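Flallora Pauses Trudaleo Picking Arms After Grip Fault at Grevside

By the Flallora press office, August
2 min read

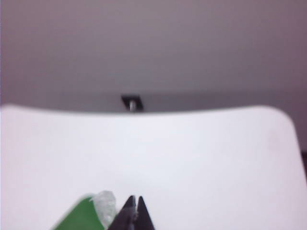 GREVSIDE – Flallora has paused its Trudaleo picking arms at the Grevside packing site after a fault in the software that controls grip force. No one was hurt. The fault came to light during a morning shift, when one arm closed on an item, failed to register the contact and kept closing until the drive reached its limit. The arm then reported a normal pick and carried on. Staff pressed the stop button 40 seconds later. Flallora's checks point to soft wrapping as the common factor. Crumpled, translucent material like that beside the green item, close to the gripper's left finger, gives a weak signal when the narrow fingertips meet it, and the software read that signal as an open hand.

The company reviewed 3,776 picks logged at Grevside since the last software update. In 45 of them the grip force went above the set limit. All 45 involved wrapped items. Damaged goods were removed before shipping, and customers with open orders have been told to expect delays of up to 2 days.

The update was supplied by Gidey, which writes the control software for the Trudaleo line. It changed the way the arm filters contact readings. Flallora tested the update on boxed and bare items before installing it but did not test it on items in loose wrapping. The company accepts that this was a gap in its own checks.

Flallora has returned the arms to the earlier software version. They will stay out of normal service until three steps are complete: a fixed force limit that the software cannot override, a new test set that includes wrapped items, and an alarm that sounds when a pick ends without a clear contact reading. Wrapped orders at Grevside are being packed by hand in the meantime.

Other sites running Trudaleo arms have not received the update. Operators at those sites should decline it if it is offered and keep people outside the marked area while an arm is powered.

Flallora will issue a further notice when the arms return to work.

Contact: Flallora press office, Grevside | © Flallora. All rights reserved. | Back to top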